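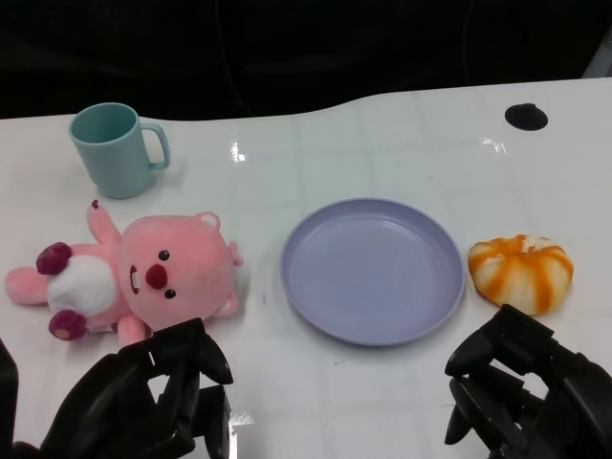
*Mug, plush toy, plate and bun, with the two grippers at the near side of the table.*

# Can it tidy the table yet?

2019-01-26, Jallida workshop, Farnport

I am often asked by friends if a machine can already do the small work of a house. They mean the dishes, the toys on the floor, the shirt which is waiting on the chair. My usual reply is "some of it, slowly", and then I have to explain for a long time. So I made this page for them. It begins with a picture and continues with short notes from my notebook, one or two lines for each thing on the table. I am not selling any robot, and I write only what I have seen myself or what I have tried in our workshop.

The chore is a simple one: clear a table after a child has eaten and played. A person does it without thinking. For a machine every object is a separate question.

## The mug

A light teal plastic mug with the handle towards the middle of the table. Mugs are the favourite of everybody who programs grippers, and I understand why. They stand still, they keep their form, and there are at least two good places to hold them. In our November trials we made 200 attempts with mugs and lost only 5, all of them with the handle turned away from the arm.

An empty mug, I must add. With tea inside I would not yet stand near.

## The pink toy

It lies on its back, with one arm up and a white tooth in its mouth. Soft toys are easy to take and difficult to put down nicely. The fingers can close on an ear or on the belly and the toy will normally come along, but it hangs in a new way every time. If the job is "throw it in the box", I say the machine is ready. If the job is "sit it on the shelf", please wait some years more.

## The plate

Lavender, round, shallow, with a raised rim. This one looks the most easy and gave us the most trouble. A plate lying flat offers very little to hold, only the rim, and the fingers must come low without pushing it away. With two arms, one can stop the plate from sliding while the other lifts. We made 100 attempts with flat plates and 38 were good. My mother laughed when I told her this number.

## The bun

Cream white with orange stripes, something between a steamed bun and a small pumpkin. Round things like to roll, and food must not be pressed. For a toy vegetable a strong hold does no harm. For real bread, the machine should know how much force is too much, and ours at Jallida does not know it well.

## The table itself

Glossy white, with bright spots from the lamps. I put it in the list because visitors forget it. Shine can confuse a camera about where the surface finishes and where the object begins. A matt tablecloth is a cheap help, if you have the freedom to choose.

## And in the shop?

The owner of a café in Hulme asked me whether she could buy something to clear her tables. I told her no, not for this year. Her cups are of many kinds, her customers leave spoons inside them, and she needs the table free in one minute. A canteen with one type of tray is a much better place to begin, and I hope to visit such a canteen in Nollilport when the weather is kinder. I will add the pictures here.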